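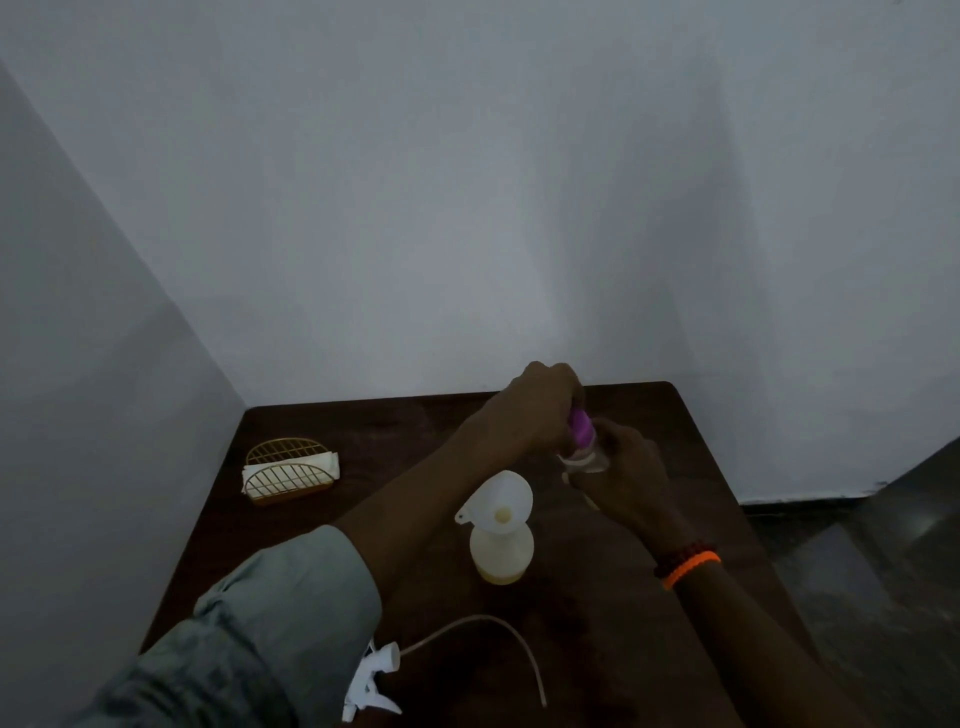

3.2 Refilling of Cleaning Products at the Point of Use

Refilling was the household task that participants in the Nindum study mentioned least often in interviews and performed most often in practice. Of the 826 tasks recorded in the home diaries, 237 involved moving a liquid from one container to another. Most of these concerned surface cleaners prepared from a concentrate, and most took place at a table or counter that also served for meals.

Figure 4. Refilling a spray bottle at a table. A funnel stands in the neck of the bottle; the trigger head and its dip tube lie on the tabletop.

The placement of the trigger head deserves attention. Once removed, it must be put down somewhere, and the dip tube makes it an awkward object to store even for a short time. Schumacher and Marchal, in their earlier work on kitchen storage at Trestel, treated the spray head as part of the bottle and did not record it separately. We coded it as an item in its own right. In the diaries it was most commonly laid flat on the work surface, as in Figure 4, and less commonly stood in a cup or left in the sink.

Participants with a funnel reported fewer spills than those who poured freehand, although the difference was small among households that refilled at least once a week. Several respondents stated that they kept one funnel for cleaning products and another for food. Others owned a single funnel and rinsed it between uses.

Table items unrelated to the task, such as napkin holders, were seldom moved before refilling began. Participants described the work as taking about 5 minutes and did not regard it as requiring a cleared surface. The implications of this view for the labeling of concentrates are considered in Section 5.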